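Finishing Room Notebook, Wool Accessories
Entry: 2026-04-05
Entered by: Jayanthi Bangera

Subject: softener trial on the Marar wrap, second dye lot

The purpose of the trial was to reduce the scratchy hand reported on the first lot without losing the body of the cloth. Two baths were prepared. Bath A used the standard softener at the usual strength. Bath B used the same softener at half strength, followed by a longer cold rinse. All pieces were 100 percent wool from the Netel yarn order, 2,760 meters of cloth in total before cutting.

Pieces from Bath A came out smooth but limp. When folded lengthwise and looped, they slid open. Kumaresan Chacko handled them without being told which bath was which and set them aside as too slick for a winter wrap.

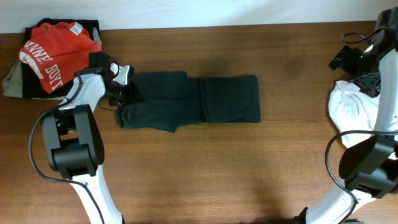
Pieces from Bath B held a fold and kept a slight nap. The selvage still feels coarse on the neck, mostly near the fringe. Edith Arango believes this comes from the twist in the fringe yarn and is unrelated to the bath. A short length with untwisted fringe is to be made up for comparison.

Shrinkage on sample 81 was higher than on the others. The dryer log for that load is incomplete, and the result should not be used until the sample has been repeated.

Decision: Bath B is to be carried forward. The care label wording remains as it stands until June. Brushing is to be done on one face only. The gray shade is approved; the camel shade is held for a second look in daylight.

Comments

Thenmozhi Nambiar: Please record the rinse time for Bath B. It is missing from the card as well.

Edith Arango: Fringe sample is cut and waiting for twist removal.

Bernadette Gaillard: I would ask that the camel be checked against the Sulero coat before it is approved.

Last updated by J. Bangera

Contact the finishing room | © Tromari | Back to top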